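Brovelgate Test Floor – Bench Assembly Inspection Checklist
Task group 5: tube into channel
Completed by: Mimoza Vasić
Month: December

Scope

Checklist covers the bench and the hand tools used for demonstration work. The arm cell at Grultgate has its own sheet. Comments are required for any item marked Fail or Hold, and are welcome elsewhere.

The question behind this task group is whether Stan, the Drulluvton bench controller, can be given light fitting work without a person beside it. The sheet does not answer that. It records whether the bench is fit to use and notes anything that bears on the answer.

Section A – Before work

A1. Emergency stop reachable from both seats. Pass.

A2. Stop tested with tool under power. Pass. Released and reset twice.

A3. Floor clear of trailing leads. Pass.

A4. Operator sleeves close-fitting or rolled. Hold. No rule is written for long loose tops. Suggest we adopt the one used in the packing area.

A5. Log number entered. Pass. Session 392.

Section B – Tool and work

B1. Finger fasteners tight, no play at the tips. Pass. Checked by hand, power off.

B2. Fingers close evenly on the part. Pass. Grip is taken on the side walls of the channel, which leaves the trough open for the tube. A grip on the tube itself was tried in an earlier series and dropped.

B3. Cables routed away from pinch points. Hold. Routing changes each time the tool is picked up. Add a clip or a sleeve before the next series.
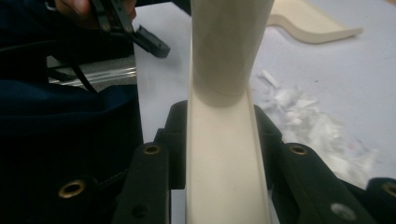
Item B2. Channel held between the fingers, lower end of the tube resting in it.

B4. Part edges free of burrs. Pass.

B5. Contrast between parts adequate for vision. Fail. Tube and channel are nearly the same off-white and the join shows only as a faint line. A person finds it by feel. Stan has no touch sensing at the tips and has to find it by sight. Mark the tube rim or change the color of one part.

B6. Work surface free of debris. Fail. White scraps lie on the table near the tube. They are pale on a pale surface, and the vision check does not report them. Sweep before each run, and add a darker mat.

B7. Spare parts stored off the working area. Fail. The curved cutout should go in the tray until it is needed.

Section C – Readiness for unattended work

C1. Hand-guided series complete. Pass. 591 placements logged.

C2. Total placements on file, all task groups. 3,538. For information only.

C3. Controller detects a dropped part. Hold. Detection works on dark parts. Not yet shown on this set.

C4. Controller can clear its own bench. Fail. No routine exists. The fitting step gets most of the attention, but sweeping up is the chore that keeps a person at the table.

C5. Approved for unattended running. No.

Actions

Mat and rim marking: Brovelgate stores.
Cable clip: M. Vasić.
Sleeve rule: Drulluvton office to confirm wording.
Repeat B5, B6 and C3 once the mat is fitted. Other items carry over to the next sheet.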